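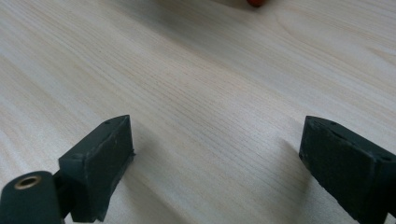 Uvedley Football Association runs community football for juniors and seniors across the Uvedley district. We have 2,140 registered players, from the under-6s up to the over-45s, and we organise the fixtures, referees, grounds and discipline for all of them.

The association began as a four-team winter league. The first matches were played on the bottom oval at Moreira Reserve, which is still our main ground. The women's competition was added later and is now the part of the association that grows fastest. Last season 700 of our players were women and girls.

## How we are governed

Each member club has one vote at the annual general meeting, held every November. The clubs elect a president and four directors for two-year terms. A president can serve three terms in a row and must then stand down for at least one.

Leonor Quintela is in her second term as president. She played for Bradesitz Rovers for 11 seasons and coached the club's under-14 girls before joining the board. Arnaldo Mota is vice-president and looks after grounds and council bookings. Renata Domański chairs the judiciary panel, which hears red card matters and appeals. The panel sits separately from the board, and no director can take part in a hearing.

Board minutes are sent to club secretaries once they have been approved. Any registered player, or the parent of a junior player, can ask their club for a copy.

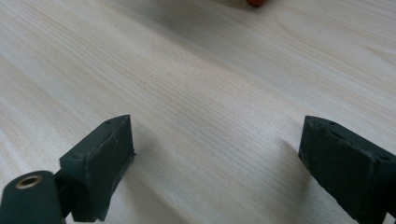

## Our staff

Mafalda Carvalho is the competitions manager. She does the draw, handles wet weather changes and is the person to contact about a postponed match. Rosário Quintela runs referee training and appointments. She is the president's sister, and the president leaves the room when the board discusses her position or pay.

The office is open from 10 am to 4 pm on weekdays during the season. In summer we answer email only.

## Where the money goes

Most of our income comes from player registration. The rest comes from team entry fees, the canteen at Moreira Reserve and a council grant for line marking. Our biggest costs are ground hire, referee payments and insurance.

We also keep a hardship fund for families who can't cover registration. Applications go through the club registrar and names are not passed on to the board.

## Joining a club

Players register with a club, and the club enters its teams with us. If you are new to the area, email the office with the player's age and your suburb and we will send you the contacts for the nearest clubs. Junior registration opens in January and late players are accepted until round four if there is room in a team.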